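Ticket 596: Online order form loses the delivery address
Product: Stodance shop plugin
Opened: 15 September 2021
Status: Waiting for customer

Hello, I am writing for the Zullham tea shop in Eltville. When a customer fills in the order form and presses Next, the delivery address is empty on the second page. The name and the telephone number stay. It does not happen every time. I tested 50 orders and the address was lost in 27 of them.
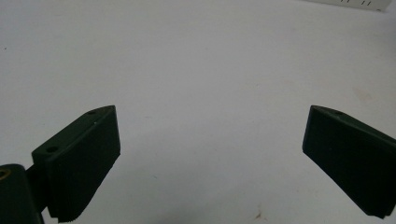 I have already cleared the cache and switched off the other plugins, one after another. The result was the same. The form worked well until the update in March. I did not change the theme.

Additional note: all the failed orders have a special letter in the street or the family name, for example Tô. When I write To without the accent, the address stays. I attach the log as text.
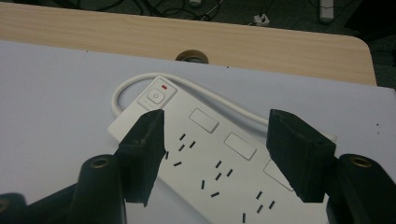 Stodance Support: Thank you for the clear report. Please open Settings, then Storage, and tell us which character set is shown there. If it is Latin, change it to UTF-8, save, and send one new order with the same name. Old orders will not be repaired by this.

It was Latin. I changed it and saved. Now Tô is kept on both pages, and the address also. But the confirmation e-mail still shows a question mark in place of the letter. Is there a second setting for the e-mails?
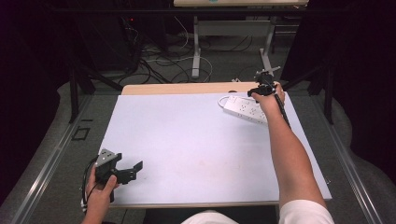
Attachment 3: white power strip and table with white board

Stodance Support: Yes, it is under Messages, Encoding. Please set it to the same value and write to us if the question mark comes back. We keep the ticket open for 29 days.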